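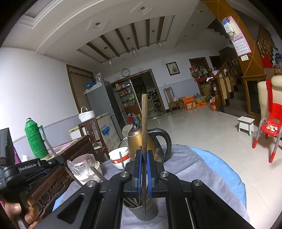 Relatório de progresso do projeto Jillasus – recolha de demonstrações em contexto doméstico

Por Sabina Liyanage
21/6/18

Caros colegas da Fundação Tekleab,

Em primeiro lugar, obrigada pela paciência com que esperaram por este relatório, que devia ter seguido umas semanas antes e que fui adiando na esperança (um pouco ingénua, reconheço) de vos poder dar o problema das pinças por resolvido. Ainda não está. Prefiro contar-vos em que ponto ficámos, com as contas em cima da mesa, a continuar a mandar mensagens curtas a dizer que está tudo bem encaminhado.

Desde fevereiro gravámos 299 demonstrações com as pinças manuais, quase todas com objetos finos: pauzinhos, varetas, cabos de talheres. Escolhemos esta família de tarefas logo na candidatura por ser a que pior corria no braço da Britis, e continuo convencida de que foi uma boa escolha. Pegar numa taça perdoa quase tudo; segurar uma haste delgada na vertical e largá-la dentro de um suporte não perdoa nada, e talvez por isso o defeito tenha aparecido aqui antes de aparecer em qualquer outro lado.

O que correu mal foi o seguinte. A pinça regista a abertura entre os dois dedos ao longo de toda a demonstração, e esse valor é depois usado para comandar a garra do braço. Ao rever as gravações no laboratório de Tondeck, reparámos que o valor da abertura com os dedos fechados ia subindo ao longo de uma mesma manhã. A mão de quem gravava fechava bem, o pauzinho ficava preso, a imagem mostrava isso mesmo, e o registo dizia que sobrava folga. Reproduzida no braço, a demonstração dava uma garra meio aberta e um pauzinho no chão. Ouvimos esse barulhinho muitas vezes antes de perceber de onde vinha!

Desconfiámos das almofadas dos dedos, que são macias e cedem com o uso, e trocámo-las. Melhorou durante dois dias e voltou ao mesmo. A causa estava nos parafusos das articulações: com o abrir e fechar repetido, um deles ia desapertando, e o braço da pinça ganhava uma folga tão pequena que não se sentia na mão. O sensor lê o ângulo de um dos lados e supõe que o outro o acompanha. Quando deixa de acompanhar, a leitura deixa de valer.
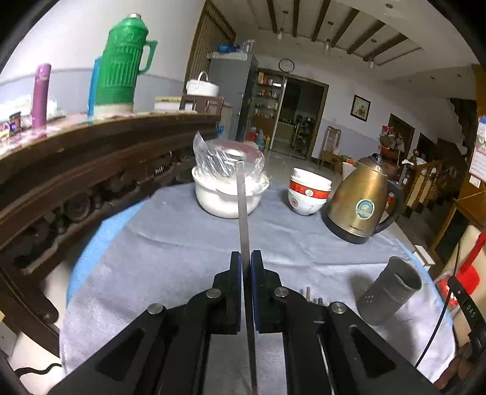
Pinça manual fechada sobre uma haste metálica fina, na mesa redonda usada para as gravações.

Das 299 demonstrações, tivemos de pôr de lado 102. Custa-me escrever este número, sobretudo pelas famílias que nos abriram a porta de casa e nos deixaram ocupar a mesa da sala manhãs inteiras. Parte das gravações talvez se recupere estimando a abertura a partir da própria imagem, onde as almofadas azuis se distinguem bem, mas não quero prometer nada antes de termos um ensaio sério. Até lá, contem com elas como perdidas.

Há ainda um ponto de segurança que vos devo comunicar, embora ninguém se tenha magoado. Num dos ensaios com o braço, já em Tondeck, a garra largou uma vareta a meio de um movimento rápido e esta foi bater no resguardo. O resguardo fez o seu trabalho. Mesmo assim, parámos os ensaios durante 17 dias, reduzimos a velocidade para todos os objetos compridos e passámos a exigir que a garra confirme a força de aperto antes de levantar seja o que for. Nas casas, onde só usamos pinças na mão e nenhum braço motorizado, o risco é de outra ordem, mas aproveitámos para rever as regras: chaleiras desligadas e vazias durante as gravações, cabos afastados dos pés de quem grava.

Quanto às pinças, aplicámos fixador nos parafusos e introduzimos uma verificação com um calibre simples no início e no fim de cada sessão. Uma delas já aguentou até 200 ciclos sem desvio que se notasse. Outra, a mais antiga, continua a perder o aperto e foi retirada de serviço. Pedimos à oficina um segundo sensor, do lado oposto, e estamos à espera da resposta sobre o prazo.

Peço-vos então duas coisas: que aceitem passar a entrega do conjunto de dados para o período seguinte, e que nos autorizem a usar no novo sensor a verba que estava reservada para deslocações. O pedido formal segue em separado, com o mapa de despesas. Se quiserem passar por Tondeck para ver as pinças abertas na bancada – temos uma desmontada de propósito – terei muito gosto em mostrar-vos tudo.

Com um abraço de toda a equipa,
Sabina Liyanage

Documentos recentes
Jillasus: plano de recolha em casas de família
Nota técnica: desgaste das almofadas nos dedos da pinça
Regras de segurança para ensaios com o braço Britis
Pedido de alteração orçamental à Fundação Tekleab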